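Speaker notes, "Talking to the Back Row"
Tostville, November 19, 2023

Okay, start slow. Water first. Say hi to Roswitha Ammann, who booked me, and thank her for the early slot (I get worse as the day goes on).

Opening story. My first talk ever was to 133 people in a school cafeteria, and I wrote the whole thing out word for word, and I read it. All of it! Head down, both hands on the paper. When I looked up at the end a man in the third row had his coat on. Pause here, they usually laugh at the coat.

Then: who here has to give a talk in the next couple of months? Hands. Who's dreading it? Leave a gap. Don't fill it.

Next slide. 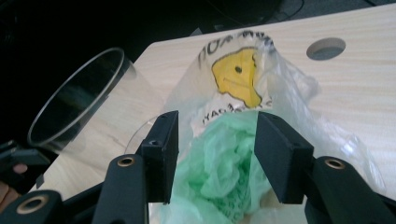
Tostville Speakers Club, Beginners' Evening

So what I want to talk about tonight is notes. Your notes, I mean, the thing you carry up there with you. I've been running beginners' evenings with Rupert Baumgartner for years and we disagree on nearly everything, but we both think people get in trouble with their notes long before they get in trouble with their nerves.

Tell the 2000-word thing. Kusum Bhatia came to us with a wedding speech that was 2000 words long. Beautiful, too, she's a lovely writer. We timed it and her sister would have been on the plane before she got to the toast. We got it down to 800 and she cried a little over the part about the canoe, and then she put the canoe back in and took out an uncle.

Point to make: written sentences are longer than spoken ones. Read a paragraph out loud tonight when you get home. Wherever you run out of air, that's where the period goes. (Do the demo with the long sentence from the Sumasus newsletter. Breathe in first, for real, last time I got dizzy.)

Cards or paper? Somebody always asks, so just get to it. I like cards, big ones, one idea per card, four or five words on each. Number them. I dropped mine in Koller in August and had to do the ending in the middle, and a very kind woman told me afterward she liked the structure. Rupert uses a single folded sheet and he's annoyingly good, so do whatever you want. Phones I'd skip. The screen goes dark right when you need it, and you poke at it, and everybody watches you poke at it.

What goes on a card:
First word of the story, so you can get going
Any name you might blank on
Any number you have to get right
SLOW DOWN, in red, on every third one

Ask if that's clear. Sip of water.

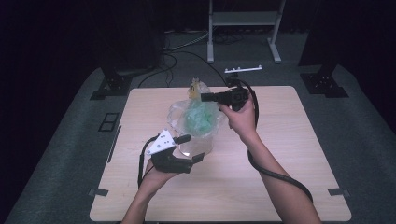

Pauses are the hardest part to teach. A pause that feels like a week to you is about a breath long to the back row. Masanobu Nishimura used to count in his head, one, two, three, and his lips moved, so we had him look at a different person each time instead and it fixed the counting and the eye contact in one go. Practice it somewhere boring. You need a plain square table like the one on the slide, a bit of floor to stand on and one patient friend, and if you have curtains, pull them, it kills the echo. Put your cards down on the table between sections. Walking over to pick up the next one gives you a pause for free, and your hands get something to do!

Hands, while I'm on it. Leave them alone. Mine fly all over the place and I've made my peace with it. Shewit Gidey keeps hers completely still and you can't look away from her. The only thing I'd ask is no pen clicking.

Questions at the end. Repeat the question back, always, the people behind you didn't hear it. If you don't know, say you don't know and offer to find out. I once made up an answer in Stesach and the man who asked turned out to have written the book on it. (Keep this short, I've told it to half the room.)

If there's time: the 404 slide story, where my link died and I talked for six minutes about an error page. If there isn't time, skip straight to the exercise.

Exercise. Pairs. Two minutes each, tell your partner about the worst meal you ever cooked. No notes. Listener keeps quiet and only raises a hand when it gets too fast. Then swap. I'll ring the bell.

Sign-up sheet for the next beginners' evening is by the door, bring your own cards. Get the clicker back from Rupert.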